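**Grip rules for cloth – what do you actually enforce?**

**hemline_kb**
We run a two-arm towel cell at Nultow and I'm trying to turn our habits into a written rule sheet before the August audit. Draft so far:

1. Pinch on the hem, never on open pile.
2. Table gets wiped before every batch. Specks count.
3. Cap of 40 folds per towel, then it's retired.
4. Person stays outside the tape until both arms are parked.
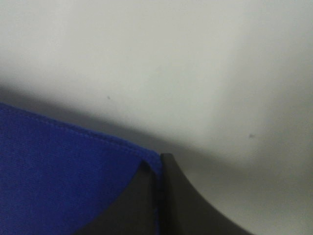

Rule 1 is the one I get pushback on. My coworkers say a pinch is a pinch. I say if you don't write down where the grip goes, you get five operators with five opinions, and your logs are mush. Thoughts?

**pilegoblin**
With you on 1. Not with you on 3 at all. Forty is way too low for microfiber! We let ours go to 70 at Jodeo and I've never seen a reason to stop sooner. Where did your number come from?

**hemline_kb**
Kibet Barasa picked it when he set up the cell and I inherited it, haha. So yeah, I can't defend it very well.

**slowjog**
Then don't put it in the rules. Write "retire when the hem frays or the corners won't lie flat" and have someone sign off on it. A number with no source is the first thing an auditor pokes at (ask me how I know).

**pilegoblin**
Disagree, sorry. "Frays" means something different to everyone on my shift. A made-up number is at least the same made-up number for everybody.

**hemline_kb**
OK, maybe both – a number AND a look at the hem. Next one I'm stuck on is tension. When both arms have a corner, how tight is tight enough?
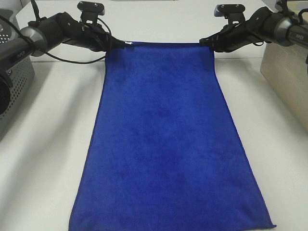 I'd like the top edge straight between the grippers before anything else moves, and I'd like that to be a hard stop, as in no straight edge, no fold.

**slowjog**
Hard stop is fine, but say who clears it. Ours just sat there beeping until lunch.

**pilegoblin**
And add cables to your list. Check the slack at full reach, both arms, start of shift. We skipped it once and lost 53 minutes to one snag.

**hemline_kb**
Adding cables as rule 5, thanks. Will post draft two once I've argued with my shift lead about rule 3.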